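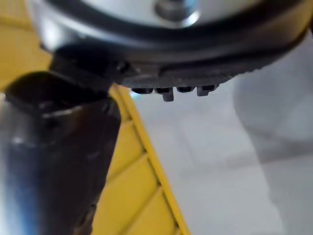
Fig. 1. Domed form with a black rim, from below.

Week 1 handout – Drawing Round Things

Last updated: 8/20/18

Okay, so everybody wants to start with the outline, and I get it, I did that for years! But with round objects I'd like you to start with the values. Squint at Fig. 1 until the small stuff goes away and you should have two big shapes left: a pale one (the smooth gray dome) and a dark one (the rim). Block those in first, with the side of the pencil, and spend 15 minutes on it before you sharpen anything.

Then we do edges. The rim is a little glossy, so leave a few soft gray reflections running along it – don't fill it in solid black or it'll go flat on you. The textured band underneath is where people get carried away with tiny dots. Please don't draw every bump! Suggest a patch of them where the light is best and let the rest go quiet.

Homework is 7 small studies of anything round in your kitchen, lids and bowls and so on, all from a low viewpoint. Set the thing on a high shelf and sit on the floor if you have to (I do). Pencil only this week, we'll get to ink in September.

Reading: Peritz, pages 126 to the end of the chapter. The ellipse chart on 246 is handy too, so bookmark it.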